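Search this site
Search talks, speakers, rooms
Go

The Shared Table: Notes for the Lestwood Session
By Gudrun Moen
December
6 comments 20 shares

Speaker notes. Pause where there is a gap. Do not read the headings aloud.

Opening

Good morning. My name is Gudrun, and I look after the shared rooms at Arklow. I have 20 minutes and I would like to leave the last few for questions, so I will keep moving.

My subject is the table. Every shared workroom has one. People eat at it, draw at it, put their bags on it and leave things behind on it. When I started at Arklow we had one table for the whole floor and a long list of complaints about it. We now have fewer complaints. I am going to talk about what we changed.

(Ask for hands: who shares a table at work? Wait.)

What ends up on a table

Drinks come first. Somebody brings a bottle in the morning and it is still there at night. Then mugs. Then paper, usually one sheet with a few notes on it that may or may not matter. Then small things with no home, like lids, coasters and stands.

Parveen Miah kept a list for us for 8 weeks. She wrote down what was left out at the end of each day. Drinks containers and paper made up most of it. Food was a small part, which surprised me, because food was what people complained about.

The list gave us our first change. We stopped putting up signs about food and started dealing with drinks and paper.

Drinks

A bottle with a screw cap is the easy case. It closes, it stands up, and it can go on a shelf at any time. We ask people to put the cap back on and move the bottle to the shelf by the door. If the label is in a language the person clearing up can't read, the bottle goes to the shelf anyway. We had a few thrown out early on that way, and the owners were annoyed, with good reason.

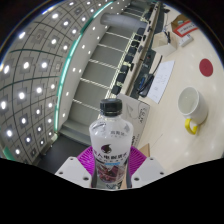

Mugs are harder. They don't close, and they get knocked. A mug with a bright handle is easier to spot at the edge of your eye than a plain white one, and I would buy those if I were starting over. Torbjørn Engström at Muriithi did this in their front room and says his spills went down. I have no figures from him, so take it as his opinion.

Keep mugs on the side of the table away from paper. If you have no room for that, use a tray.

(Drink some water here.)

Paper

We had a rule that loose paper was thrown away at night. It was a bad rule. Siobhán Gallagher lost a page of measurements and had to do a full afternoon again. She was polite about it, but she did stop using the room for a month.

The rule now is that paper is never thrown away by the person clearing up. It goes in the flat box at the end of the table. The box is emptied when it is full. Names on the page help, but most people don't write one.

Pencil is a problem. Faint notes look like scrap to anybody who didn't write them. If you only take one thing back to your own room, please make it the box.

The surface

A pale, glossy table shows every ring. Some people count that against it. I like it, as the rings get wiped. On our old dark table they stayed for days. The drawback is glare from the ceiling lights. We moved one lamp and that was enough for us.

We wipe once at noon and once at closing. A damp cloth is fine. We tried a spray from Grorkus and went back to the cloth, mainly for the smell.

What it cost

The shelf, the box and the trays came to less than 100 dollars. The lamp was already ours. Tala Khoury put the shelf up on her lunch break.

(If short of time, skip to questions.)

Things we have not solved

Chargers. Scarves in winter. People who save a seat with a single pen.

We also have no good answer for meetings that run long. The next group arrives, the first group gets up fast, and everything stays on the table. For now the second group clears it, and they don't enjoy that.

Questions

Likely ones: who does the noon wipe (we take turns by week), whether we label the shelf (yes, on the front edge), and where the trays came from (I will look it up, see me after).

Handouts are on the chair by the door. Please take one each.

Share this talk
6 comments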